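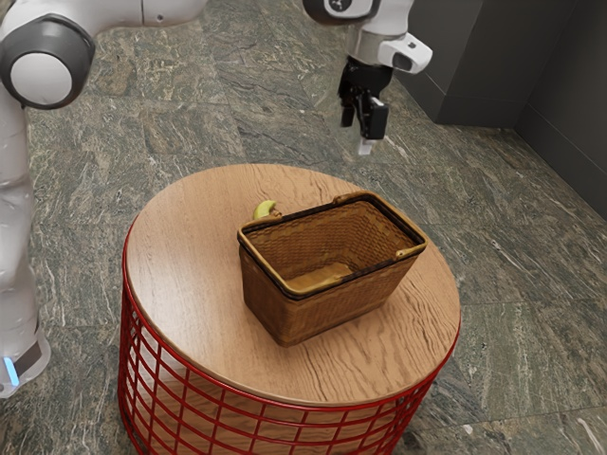

I have spent most of December teaching a robot to tidy up fruit, and I have not yet paid for a robot. That's the pitch behind Jovodley, a subscription kit that gives you a simulated mobile arm, a handful of furnished rooms and a long list of small household chores to practice on. You download it, you pick a room, you pick a chore, and then you find out how hard it is to write down what your own hand does every morning without asking you.

The version I tried is the Home Starter pack, which costs $30 a month and comes with 8 rooms. There's a bigger Studio pack for $100 that adds multi-user projects and something called the Foletti planner, which I'll get to. Both run on a decent gaming desktop. My laptop tried, bless it, and sounded like a hair dryer until I gave up and moved to the big machine in the basement.

Installation was painless (one big download, one license key, one restart I didn't think it needed). The first launch drops you into a menu of rooms with names that sound like paint colors. I went straight for Altemdale, the one with the marble floor, because if I'm going to fail at something I'd like to do it somewhere fancier than my house.

The chore I kept coming back to is in the beginner list: put the banana in the basket. A round table, a wicker basket, two fingers on the end of an arm. How bad could it be? Well! My first script drove the gripper straight into the tabletop. My second one got the height right and closed on plain air. My third tipped the basket over the edge, and I'll admit I ran that one again just to watch.

What the kit does well is let you be bad at this quickly. A reset takes a second or two, and there's a slider that speeds up the clock, so on a good evening I could leave it going and come back to up to 1,000 attempts with a tidy log of each one. You can also shuffle the layout between runs. Fruit in front, fruit off to the side, fruit tucked in behind the basket where the wicker hides most of it. That last setup ate a whole weekend of mine.
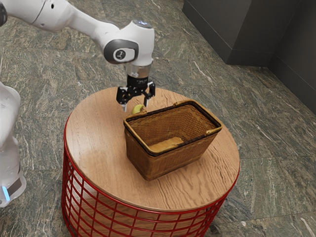 The trouble with fruit behind a basket is that you have two problems pretending to be one. The arm has to work out where the rest of the banana is when it can only see the tip, and then it has to get two fingers down there without clipping the rim. I solved the first part by moving the wrist camera around for a second look before committing. The second part I solved by coming down steeper and opening the fingers less, which took me far too many tries to think of. Now it's fine most of the time. Not all of the time, and I've stopped taking that personally.

The physics are good, mostly. Hard things behave like hard things, and the basket slides when you nudge it in a way I found pretty convincing. Soft stuff is weaker. I tried a chore from the laundry list and the cloth moved like a wet pancake. Lighting is nice to look at but you only get a few presets, and I'd love a gloomy one — my actual kitchen at six in the evening would be a much tougher test than anything in here.

Now, the Foletti planner. It works out a collision-free path for the arm so you don't have to, and I borrowed a Studio trial to see if it earns the extra money. For a classroom or a small team, I think so. For me, one person in a basement, it took away the part I was enjoying. It also froze twice and lost a saved layout, so back things up.

The manual is where I got grumpy. The beginner chapters are friendly and clear, and then somewhere past the camera section it starts talking to people who already do this for a living. I ended up learning more from Ibarra, the users' forum, where there's a long thread on grasp angles that should just be pasted into the docs. Folks there are patient with new people, too. I asked what I'm sure was a very silly question about coordinate frames and had three kind replies by breakfast.

We use cookies to improve your reading experience. By continuing to browse you accept our cookie policy. Accept | Manage settings

Would I keep paying? For another few months, yes. I'd like a cheaper yearly plan and better cloth, and I'd like my layout back. But I've canceled two streaming services and haven't missed either one, and I've still got the whole dishwasher list to try.

24 December 2018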